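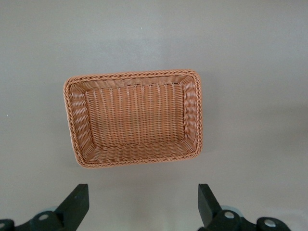 I've been putting off writing up the spending plan for the sorting bench, mainly because every time I sit down to do it I find another thing we forgot to put in. The arms were always going to be the big line and everybody knew it, so we argued over them for weeks and got three quotes and felt very grown up about it. Then came all the small stuff, which went on a list called "bits" with no figure next to it at all. Baskets, for instance! A plain tan woven one with a twisted rim costs next to nothing, and its rounded corners are kinder than a hard-edged box if the fingers come down in slightly the wrong spot. But you don't want one basket, you want spares of the same one, bought together, before the shop changes the size on you. I now have a proper line for baskets and it is £153, covering trays, tape, paper and a bag of toy food.

The second line I got wrong was fingers. I'd assumed whatever came on the grippers would do us for the year, and it may yet, but a spare set from Roteck is £208 and the wait is long enough that I'd rather have it in the drawer. I went back and forth on this. My first version of the budget had them under "nice to have", next to a better chair for me. The chair has stayed where it was (sob) and the fingers have moved up.

Then there's mounting. Edosow quoted us for plates and a bit of rail, and I nearly crossed it out on the grounds that we could surely bolt things to a table ourselves. We could, badly. I've kept it in. Zamodby were cheaper on paper, but they wanted extra for delivery and extra again for the fixings, and by the time I'd added it all up there was hardly anything in it. 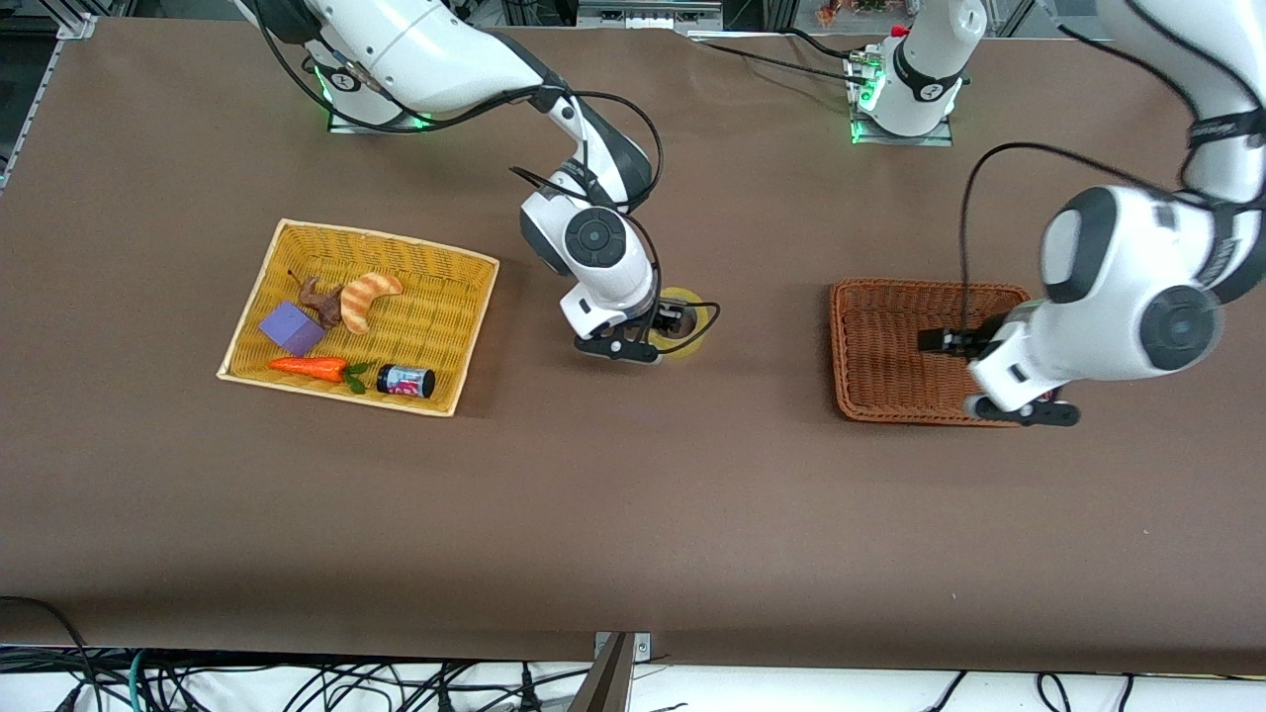

What I'd say to anyone planning one of these is to budget for two of everything that touches the table and to draw the table first. I mean really draw it, on squared paper, with both arms on it and the space they swing through. We chose the worktop from a catalogue in January and only afterwards thought about where the cables would go. Cable tidying has its own line now, £205, and I still suspect it's too low. Trunking is dearer than you'd think, and then you need clips, and then you need longer clips.

I was also going to be clever and skip the paper covering, but a roll is cheap and I like a plain brown background to work on. It's easy to swap when it gets scruffy, too. Same goes for the things you give it to pick up. Go to a toy shop. A croissant, a carrot, a foam block, a little jar, all different shapes and none of them going to bankrupt you if they end up on the floor. I spent an embarrassing evening looking at "test object sets" online before the penny dropped.

Still to sort out: whether we take the support plan from Yazzie for the second year or pay as we go. The plan looks steep to me, but I've never had to pay for a call-out and I'm told they sting. I've asked for both prices in writing. If they come back before the end of the month I'll put the whole spreadsheet up here, bits and all, and you can tell me what else I've left out.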